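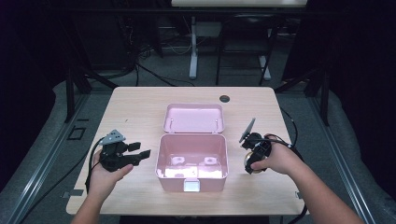 The lunch box comes back

March 25, 2018

Pink, plastic, hinged. Snap it shut, throw it in a bag, forget it till noon. I gave mine up years ago for foil and whatever fit in a coat pocket. Bad idea. Ask my coat.

So, boxes again. Everyone in my office is at it. Started in December, when the sandwich place downstairs put its prices up, and by now the fridge looks like a toy store. Blue ones, clear ones, one shaped like a loaf. Mine's from Steltby, the housewares shop on the corner by the bus station, bottom shelf, next to the mops.

Went in for one. Came out with 3. Clullia makes the cheap kind, soft lid, goes cloudy after a month of tomato sauce. Forkidell is the heavy one, shuts like a car door, and you will need both thumbs. The third had no name on it anywhere and is the one I use most.

What to look for. The hinge, first. Open it flat on the counter and push down on the lid a little. If it creaks, put it back. Then corners. Square corners hold more but rice gets in there and stays, and no brush I own will get it out. Round ones wipe clean with a finger. 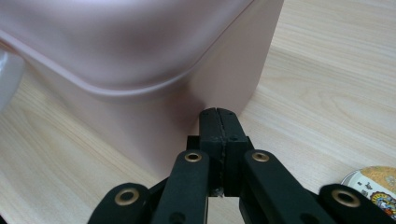 Pale pink with soft, rounded corners, on a wood tabletop.

Color is up to you. Pink stains, yes. So does white, so does everything except dark blue, and dark blue makes a boiled egg look sad. I rub mine with baking soda and leave it open on the sill overnight. Carrot comes out. Curry dosen't.

Packing: wet stuff low, bread on top, nothing that rolls. Grapes roll. Leave the lid off untill the rice is cool or you get rain in there. Fruit goes in a seperate tub if you have one, an old margarine tub is fine.

Keep a spoon at work. Keep two, someone will borrow it.

And take the thing home at night. I left the Forkidell in a desk drawer for 4 days with half a tuna salad in it. Opened it in the parking lot, at arm's length. It's been through the dishwasher twice now and it's back on the shelf, lid off, airing.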